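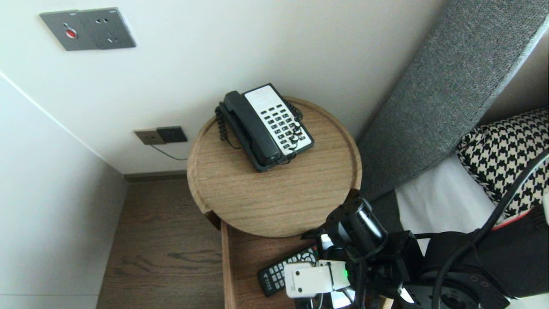
Según Rigoberto, el plan de negocio de Promance se cae por el precio y conviene rehacer esa parte antes de la semifinal. Me lo dijo por teléfono, después de leer las 30 páginas.

2021-01-14. Pasé la mañana con la hoja de costes. Con 2,220 dólares de la beca pagamos el segundo prototipo y queda algo para el registro de la marca. Godfrey Ogola quiere gastarlo en la página web. Le dije que no.

La presentación dura cinco minutos y la nuestra sigue siendo larga. Quité tres diapositivas, entre ellas la de Nulbridge, que compite en otra cosa. El jurado preguntará por los clientes. Tenemos entrevistas desde septiembre, sin ordenar.

Por la tarde escribí a Etow para pedir otro presupuesto de las piezas. Sin respuesta. Mañana, ensayo con Godfrey y rehacer la tabla de precios.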